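Textile Care and Finishing, Unit 4: Creasing and Crease Recovery
Handout for the 15th September session
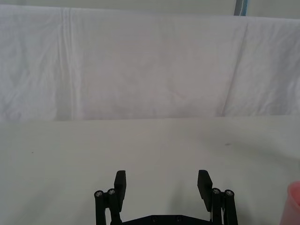

A crease is a bend in a fabric that stays after the force that made it has gone. Whether it stays depends on the fibre, the yarn, the weave and the finish, and also on how long the cloth was held folded and how damp it was at the time. This unit deals mainly with cotton and linen, with short notes on wool and polyester.

4.1 What happens inside the fibre

Cotton and linen are both made of cellulose. The long chains in cellulose are held to one another by hydrogen bonds. When the fibre is bent, the outside of the bend is stretched and the inside is squeezed. Some of the bonds break, the chains shift a little, and new bonds form in the shifted position. The fibre has then no strong reason to go back.

Water makes this easier. It gets between the chains and loosens the bonds, so a damp fibre bends with little effort. As it dries, the bonds form again in whatever shape the fibre is in. Ironing with steam uses the same process to make the cloth flat.

Wool behaves differently. Its chains are coiled and are joined in places by stronger cross-links, which pull the fibre back. A wool jacket left on a hanger overnight in a moist room will lose most of its light creases. Polyester takes up very little water and resists creasing at room temperature, but a crease put in with heat is hard to remove.

4.2 Yarn and weave

A tightly twisted yarn gives its fibres little room to slide, so more of the strain of bending is taken by the fibres themselves. In a loose yarn the fibres can move past each other and the strain is less.

The same applies to the weave. Plain weave has the most crossing points and creases readily. Twill and satin have longer floats and recover better. Knitted fabrics recover well as the loops can change shape.

Thin cloth bends more sharply than thick cloth under the same load, but it also has less weight to help it hang straight. A thin cotton sheet will often show its storage folds for days.

4.3 Measuring recovery

The usual test is the crease recovery angle. A small strip is folded in half, pressed under a set weight for a set time, then released. After a rest period the angle between the two halves is read. A strip that stays shut scores 0 degrees and one that opens out fully scores 180. Strips are cut along the warp and along the weft, and both results are given.

Samples must be left in the test room long enough to reach its humidity before they are folded. Most of the poor results in the February practical came from skipping this step. Handle the strips with tweezers, as fingers add moisture.

4.4 Finishes

Easy-care finishes add cross-links between the cellulose chains, so that a bent fibre is pulled back towards its first shape. The cost is strength. Treated cotton tears more easily and wears faster at collars and cuffs. Softeners help a little by letting the yarns slide.

For the practical we will compare two cottons, Clallow (untreated) and Plusa (resin finished). The sample book references are 521 for Clallow and 2380 for Plusa.

4.5 Storage

Rolling is better than folding for long lengths. If cloth must be folded, change the fold lines each time it is put away. Do not store it damp or under a heavy pile. Old folds in linen can become lines of weakness, and the yarns may break there first.

For the next session

Read section 11 of the course book and write half a page on why linen creases more than wool. Bring an offcut of any woven cloth, large enough to cut strips in both directions.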